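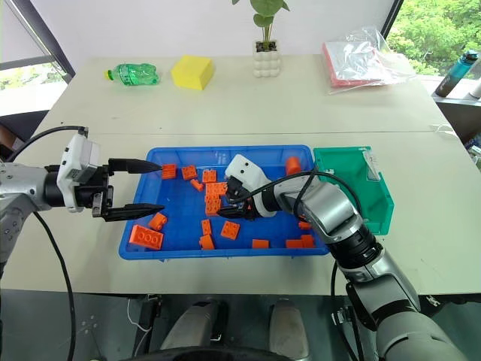
Figure 2. Orange toy building blocks in a shallow blue tray, with two robotic arms.

4.2 How the ages of actors travel from page to page

We turn now to the matter of age, which gave us a good deal more trouble than we expected when we first drew up our list of celebrity fact pages. A birthday ought to be a simple thing. You would think that once it has been written down, everybody who copies it would end up with the same day and the same year, and for most of the television actors in our sample that is just what we found. The trouble begins when a page gives only an age and leaves out the birth date, as so many of the shorter pages on Clunby do. An age goes stale within a year, of course, but the page stays up, and other pages go on borrowing from it quite cheerfully.

Our collection holds 1,231 pages, taken from Clunby, Wornow and Hutapea in April. We read every one of them ourselves (it made for a long spring, and we got very fond of some of the writers!) and we noted the age given, the birth date if there was one, and any sign of when the page had last been touched. Wornow prints an update line at the foot of each entry, and we were grateful for it. Hutapea does so only on its longer profiles. Clunby has no update line at all, so for those pages we had to fall back on small hints in the writing, such as a mention of a show's newest season.

We also wanted to know what ordinary visitors make of all this, and so we invited people who use these sites to write to us in their own words about how they settle on an age when two pages disagree.
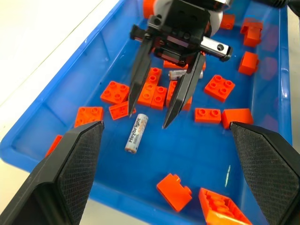 I just go with the younger one, a reader wrote back, and if it matters I look for an interview where they talk about a big birthday. The same letter went on to say that a full birth date feels safer than a bare age, even when there is no source given for either.

We heard that second point again and again, in one form or another, and we think it deserves some care. A full date does look as though somebody has checked it. In our reading, though, the dated pages were often copied word for word from one another, right down to the same misplaced comma, and a wrong birth year could settle in very comfortably that way.

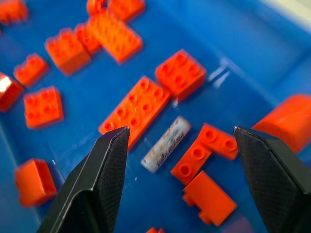

For this reason we kept the copied entries together as a family and judged each family once, using the oldest page we could find as its head. We did the sorting by hand and then ran it a second time in Demov, which compares the wording of short texts. Where the two sortings differed we went back to the pages and talked it over, and now and then we simply had to agree to leave an entry on its own. Stage names made this harder, as did actors who share a name with a singer or an athlete, and we come back to both in the next section.

Print this page | E-mail this page

Comments (2)

Guest: Enjoyed this section. Did you count pages that say "in his forties" as giving an age? I see that a lot on Wornow.

Guest: The misplaced comma made me smile. I've seen the same typo on three different sites for one soap star, and the year was wrong on all of them.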